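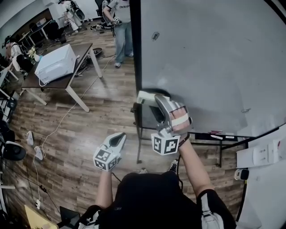

I spent most of last week rewriting our rules for hand-held gripper sessions, and I've got opinions, so buckle up.

Some background first. The old rule sheet was two pages long and had been edited by everybody who ever got annoyed at something. One line said to "move naturally." Another line, further down, said to move slowly and keep both hands in view at all times. Try doing both of those while dragging a chair! New people would read it, nod, and then copy whoever was standing next to them, which is how we ended up with four different ways of starting a recording.

So I went back through a batch of 188 recordings from the Jerkberg project and sorted them into keep and toss. I kept 107. The rest had something wrong with them that a decent rule would have caught, and it was mostly boring stuff. A sleeve over a marker. Somebody starting the task before the recording was running. Somebody finishing the task and then wandering off with the grippers still going (me, twice).

The marker cubes got the longest section. Those black and white squares are how we work out where each gripper is, and they only help if a camera can see them. The new rule is that you look at both cubes before you start, wipe off any smudges, and push your sleeves up past the wrist. I wanted to ban long sleeves completely and got talked out of it, and fine, it's January, people are cold. I also wrote down that you never pick up a gripper by its cube. It's such a handy little handle, I know. Don't. If the cube shifts even a tiny bit, everything recorded after that is off, and you won't notice until days later when you're staring at a path that goes through a table.

Straps next. The strap goes across your knuckles, snug enough that the gripper follows your hand when you turn it over. If your fingers tingle, it's too tight, so stop and fix it. I had a whole paragraph about this and cut it down to those two sentences, which might be the best editing I've done all year.

Then there's furniture, and this is where I got a bit preachy. Small stuff on a table is forgiving. A chair is big, it tips, and your feet are right there with it. The rules I settled on:

- Closed shoes, always. No sandals, no socks.
- Walk the path once with empty hands before you record anything.
- Grip the top of the backrest and test it with a small tug.
- Don't walk backward unless somebody is spotting you.
- If the chair starts to tip, let go. A bad take costs nothing.

That last one got the most pushback, believe it or not. There's a real urge to save the take! You've got the grip just right, the thing starts to go over, and your whole body wants to lunge after it. I get it. I still want the rule.

Cords are my other soapbox. Our old sheet said "keep the area tidy," and I don't think that sentence has ever made anybody pick up a cable. What I wrote this time is that no cord crosses the walking path, and if one has to, it gets taped down flat along its whole length before the session starts. Same goes for power strips and anything with wheels. You can't see your own feet very well when you're busy watching two grippers, and a lab floor collects junk faster than any floor I've ever lived with.

People in the room was harder to write. We share the space, other folks have their own work going, and I don't want to be the person who makes everyone freeze like statues. So the rule is pretty mild: say "recording" out loud before you start and "done" when you finish, stay an arm's length or more from anyone else, and ask before you record if people are going to be in view. If somebody says no, you wait or you turn the other way. No arguing about it, no "it's only for a minute."

I stole the say-it-out-loud part from the Nerier folks, who have been doing it forever. It feels silly for a day and then you stop noticing.

What I haven't figured out yet is breaks. The old sheet didn't mention them at all. My shoulders start complaining long before I'd ever admit it, and my takes get sloppy right around then. I've put in a placeholder that says to rest between sets and swap people when you can, but I'd like something firmer. If your group has a number that works, please send it my way, along with whatever you do about wrists.

The new sheet is still two pages, by the way. Smaller font.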